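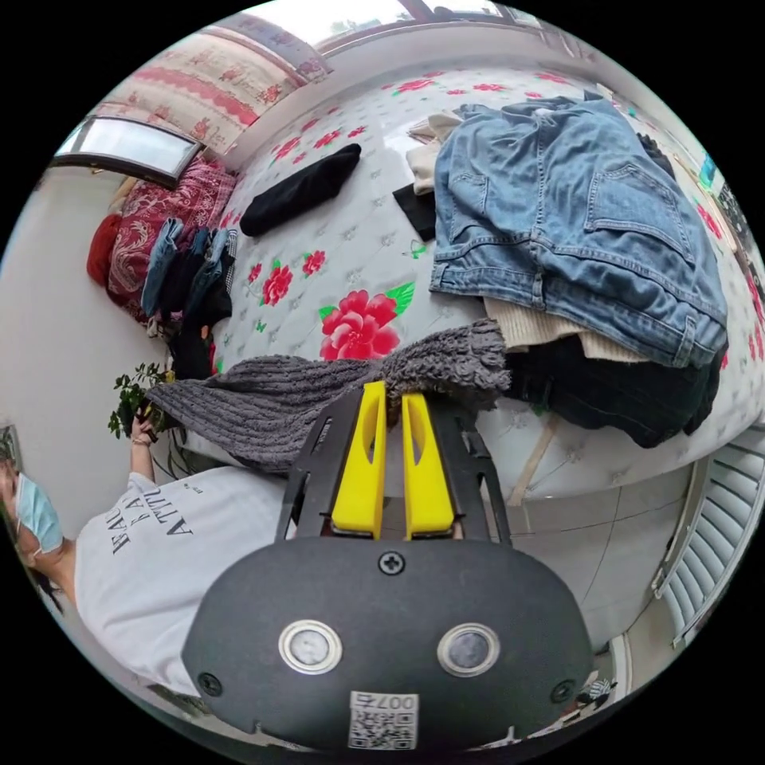 Macarena Leiva asked under the previous part of this tutorial why her replayed trajectories look correct in the viewer, but the fingers always close too late on the cloth. She had already calibrated the camera twice and wanted to know if she must do it a third time.

No, please don't calibrate again. In most cases it is a time offset between the video and the gripper width, and you can measure it and correct it in software. I explain how I do it with Zuvness, our small tool for aligning recordings.

Before you start

You need one raw recording, not resampled, with the two streams saved separately. The video in my recordings is 60 frames per second and the width signal is 200 samples per second. If your numbers are different, change them in the config file first. I lost one afternoon in June to this.

Step 1. Record a short calibration clip

Hold the gripper still and open and close the fingers 12 times, with different pauses between. The pauses must be irregular. If you close in a regular rhythm, the search in step 3 finds several good answers and may choose the wrong one.

Step 2. Get the width from the video

Run:

zuvness width --clip calib --out width_video.csv

The command follows the two fingertips and writes their distance in pixels for each frame. Plot the file before you continue. You should see clear valleys, one for each closing. When a valley is missing, the tracker has lost a finger, and it is better to record again with more light.

Step 3. Find the offset

zuvness offset --a width_video.csv --b width_sensor.csv

Both signals are normalized and resampled to the same rate, then one is moved over the other until they match best. On my setup the answer is 32 milliseconds, with the video behind. Write down the sign also. In Zuvness a positive value means that the video is late.

Step 4. Apply it to the whole session

Put the value under video_delay_ms and export again. Do not edit the timestamps in the raw files, because later you can't know which files were already corrected.

Step 5. Check with cloth

Choose an episode with a soft garment, for example a knitted one, and go frame by frame to the moment when the fingertips touch it. The width curve should begin to fall in the same frame where the fingers begin to move. Fabric does not stop the fingers suddenly like a hard box, so look at the start of the closing and ignore the end.

If the offset is good at the beginning of a long recording and bad at the end, you have clock drift, and one constant is not enough. Soledad Ocampo wrote a script for this, it is in the tools folder under the name drift_fit. It needs a calibration clip at both ends of the session.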